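Pramwood arms, bench log
Monday, evening session, Boltstead back bench

Picked up from the last entry. Left shoulder was still binding at the top of its travel. Took the cover off again and the cable bundle was riding on the inside edge of the bracket. Moved the tie point down 22 mm and it clears now with the arm straight up. Put the cover back with 7 of the 8 screws. The last hole is stripped and needs an insert. There is an M3 insert kit in the drawer under the drill press, but the tip for the soldering iron was missing. If you have it, please put it back.

Power: ran both arms from the Bindard supply with the wrists unplugged. No dropouts. Did not try it under load. The fuse in the left branch is still the temporary one, marked with tape. Do not run the left arm at full speed until it is changed.

Gripper fingers: the Balogh pattern prints fine in PETG if the tip is face down. Printed one pair that way and one pair standing up. The standing pair split along a layer when I tightened the clamp screw by hand, so those are scrap. Kept the flat pair. They need the holes opened up a little before they will slide on the pins. File name on the shop drive is the same as before with a b at the end.

Rest of the evening went on the sim. The arms are not going near a real counter until the wrist code is sorted out, so this is all in the kitchen model for now. Changes made tonight:

Finger length in the model was still the old one. Measured the printed pair with the calipers and put the new numbers in. Both sides.

Wrist camera offset was set on one arm and left at zero on the other. Copied it across with the sign flipped. Check this against the real mount once the bracket is on.

Shadows are low resolution and come out as stair steps around thin things. Left it. Turning the quality up slowed the whole thing down too much on the shop computer.

The pink handle by the faucet draws partly see-through. Looks like a material setting that did not come across in the import. It has no effect on contact as far as I know, but somebody should look at the collision shape before we plan any moves at that end of the counter.

Seed for tonight's layout is 2562. Use that one if you want the same objects in the same places. I have not written a grasp for the spoon. It lies flat on the stone and the fingers would have to come in at the tips, and I want the contact settings right before trying. Start with the green cup. Lying on its side it should roll if one finger touches first, so the approach has to be centered on it. 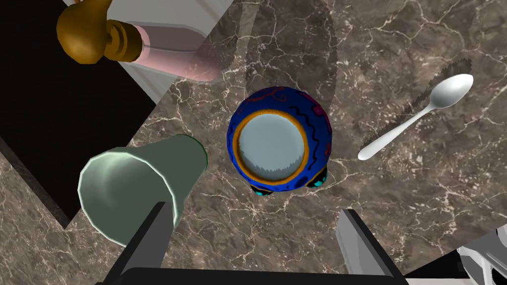
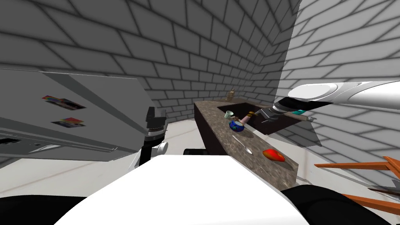
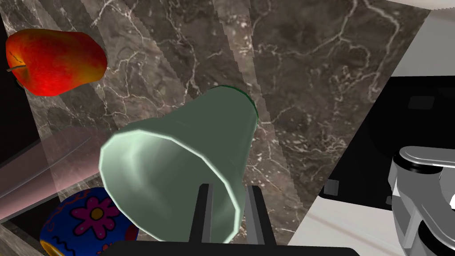
Kitchen model, seed 2562. First: gripper at the counter, bowl ahead of the fingers. Second: the wider view with the fridge and sink. Third: gripper at the green cup.

To do next time:
Insert for the left shoulder cover.
Proper fuse in the left branch.
Open up the finger holes and fit them to the right wrist first.
Ask on the Boltstead list if anyone has a spare length of the thin drag chain. The loop at the elbow is too loose and I would like it covered before we move the base.
Find out why the sim writes its log twice when it is started from the desktop icon. From the terminal it only writes once.

Left the arms parked down and the supply switched off at the wall. The calipers are in the Pramwood box, please leave them there.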